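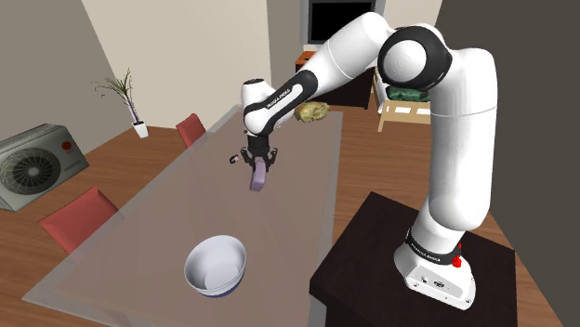

Fuddale Teleop Group

Spent the afternoon recording demonstrations in simulation. The task is short: pick up the purple block, put it in the bowl. One person drives the arm by remote control and the software logs every joint position and gripper command.

2/ We recorded 70 demos in July. I threw out 19. Most of those were my own hesitations – stopping halfway, backing up, going in again. The policy copies all of that if you leave it in.

3/ The block gets a new angle each run. When it sits diagonally I turn the wrist first and go down second. Doing both at once saves a little time but I bump the block more often, and then the demo is no use.

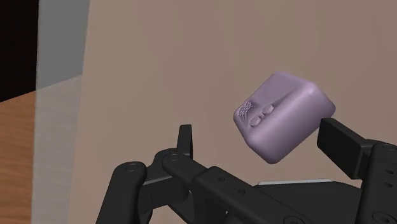 Marquez replied that hesitations should stay in, as long as the grasp ends well, and asked if we had tried training on the full set.

4/ We have, once. The arm learned to hover. I'd try it again with more data, so I'm not calling it settled.

5/ Closing the gripper is its own step in the log. I wait until the arm is still, then close. After that it's lift, cross to the bowl, open.

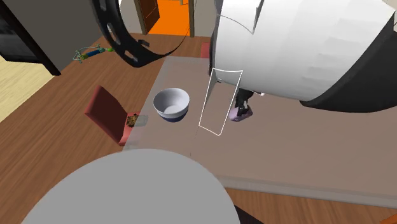 6/ Settings for anyone repeating this

Controller: Illum handset, slow mode on. Logger: Plerkov, default rate. Take a break every 5 demos. New drivers get 3 practice runs that we don't save.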